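Ristitow Surface Marking Residue Notes

README, version 3
Last revised April 11, 2026
Maintainer: Felicja Szczepańska
Shared 54 times

Overview

Ristitow is a table of observations on adhesive tape used for temporary marking on indoor surfaces: floors, benches, counters, painted panels and sealed wood. Each row records one strip of tape, how long it stayed down, how it was removed, and what was left behind. The release holds 823 rows in a single comma-separated file, plus a short lookup table for surface codes.

The data was collected for people who lay out rooms. Typical users are stage crews, exhibit installers, gym managers and painters who need to know how long a strip can be left before removal turns into a cleaning job. It is a field record. Strips were applied during ordinary work, so temperature, foot traffic and hand pressure were not controlled.

Files

observations.csv holds one row per strip.
surfaces.csv maps each surface code to a plain name and finish.
CHANGES.txt lists edits between versions.
LICENSE.txt holds the terms of use.

All files are UTF-8 with Unix line endings. The decimal separator is a period. Empty cells mean the value was not recorded. Zero means it was measured and found to be zero. Earlier versions mixed the two, and rows from those versions were corrected from the paper sheets where the sheets survived.

Columns in observations.csv

strip_id: integer, unique, never reused after a deletion.
site: short code for the building. Britton is BR, Navarro is NV.
surface: code, see surfaces.csv.
tape_class: one of painter, masking, gaffer, vinyl, cloth.
width_mm: nominal width printed on the roll core.
days_down: whole days between application and removal.
crossing: 0 or 1, see below.
peel_angle: low, mid or high.
residue: 0 to 4, see the scale section.
lift: 0 to 3, damage to the surface finish.
cleaner: the first product that worked, or none.
note: free text, English only.

Crossings

Rows with crossing set to 1 describe a strip that overlaps another strip of any class. The flag applies to both strips, and each gets its own row. The overlap itself is not scored separately.

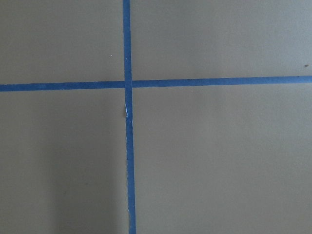
Crossed strips need a fixed order of removal if scores are to be comparable. The rule in this dataset is top strip first, starting from the end nearest the wall, then the lower strip in one pull. A plain layout of two blue painter's tape strips, one over the other on a flat matte surface, is the simplest case and takes two rows. Larger grids are entered the same way, strip by strip, with the position in the grid written in the note column. Where the order of removal was not followed, the note begins with the word ORDER. These rows are kept in the file but should be dropped before comparing crossed strips with single ones. A crossing does not have to be square. Angle is not recorded, and Leszek Wróbel's proposal to add it was declined for this version on the grounds that the paper sheets have no field for it.

Residue scale

0: none visible or felt with a dry fingertip.
1: felt but not visible.
2: visible as a dull line under side light.
3: visible under room light.
4: paper, cloth or film left on the surface.

Scores were given within ten minutes of removal. A strip is scored on its worst 100 mm, excluding the last 20 mm at each end, where thumb pressure makes results unreliable. Strips shorter than 140 mm were not entered.

The scale is ordinal. The gap between 1 and 2 is small in practice and the gap between 3 and 4 is large, so means should be avoided. Report medians or the share of strips scoring 3 or more.

Agreement between raters

Ryszard Krajewska and Bronisława Malinowski each scored a shared set of 54 strips without seeing the other's sheet. They agreed exactly on most, and no pair of scores differed by more than one step. Disagreements fell mainly between 0 and 1. Users who only need to know whether cleaning is required can merge those two levels.

The lift column was less consistent on textured paint. Treat a lift score of 1 on surface codes P3 and P4 as uncertain.

Known problems

Roll age was not recorded. Old stock tends to leave more behind, and the Navarro rows include several rolls taken from an unlabeled bin.

The September batch was entered with days_down off by one. This was corrected in version 2. Anyone still using version 1 should replace the file.

Gaffer tape is present only on wood and carpet tile. There is no basis here for comparing it with painter's tape on metal.

The cleaner column reflects what was on the cart that day. It should not be read as a recommendation. Castex, the label used in the column for the in-house citrus mix, appears often because it was tried first.

Peel angle was judged by eye. Mid covers everything that was not clearly flat against the surface or clearly upright.

Loading the data

Read strip_id as an integer and surface as text. Some surface codes are digits only with a leading zero, and a spreadsheet program will remove the zero when the file is opened by double-clicking. Import the column as text.

Sort by strip_id before comparing versions. Row order is not preserved between releases.

Terms

The data may be used and redistributed with credit to the Ristitow notes. Modified copies must change the version number. No warranty is given for any surface, finish or floor. Test on a hidden area before leaving tape down for longer than a day.

Contributing

New rows are accepted on the standard sheet only. Fill in every field in pencil at the time of removal and send a scan to Cristian Tamayo, who handles data entry. Sheets completed from memory are returned. Floors that have been waxed within the past week should be left out until the wax has cured, and the sheet should give the wax date if it is known.

Requests for new tape classes need at least ten strips from no fewer than two surfaces.

Related items

Ristitow surface codes, full list
Standard observation sheet, printable
Removing cloth tape from sealed maple
Chalk line or tape: layout notes for short jobs
Changes from version 2 to version 3

3 comments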